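**Format des planches chez Vornus pour le recueil de juillet**

**encre_seche** · 20 avril 2025
Je prépare sept planches noir et blanc pour Vornus. Leur fiche demande du 900 dpi en bitmap, le fichier d'Idlow m'était passé en 600 niveaux de gris l'an dernier. Quelqu'un a déjà livré chez eux ?

**Benkirane**
Oui, deux fois. 900 en bitmap pour le trait, sans antialiasing. Les trames se posent à la taille finale, 60 lignes maximum, sinon moiré garanti sur leur papier.

**tramegrise**
Pas d'accord sur les 60 lignes. Le fascicule de Khadija Tawfik chez Faltby est sorti du même imprimeur avec des trames plus fines et je n'y vois aucun moiré. Le problème vient du redimensionnement après tramage.

Sinon, la case 4 : 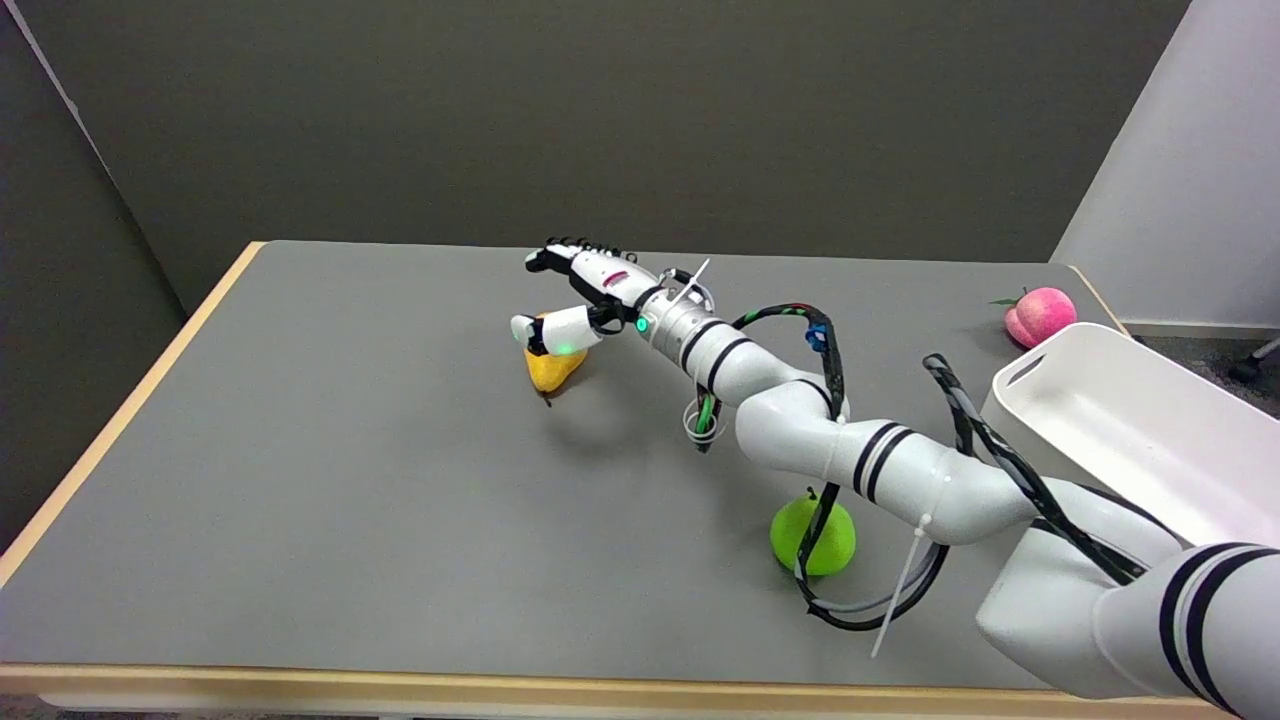 *Réf. case 4 : main et poire, pouce vers l'avant.*

Je garde les câbles en aplat noir, sans trame.

**Benkirane**
Le fascicule de Tawfik est sur couché, le recueil sera sur bouffant. L'engraissement du point n'a rien à voir. Pour ta case : le bras en diagonale fonctionne, mais la bulle devra aller en haut à gauche.

**encre_seche**
Et le format de page ? La fiche indique 266 mm de haut, sans dire si le fond perdu est compris.

**tramegrise**
Non compris. Ajoute 7 mm par côté.

**Benkirane**
À vérifier avec eux, ma maquette était à fond perdu inclus.

**encre_seche**
Je leur écris et je recopie la réponse dans ce fil.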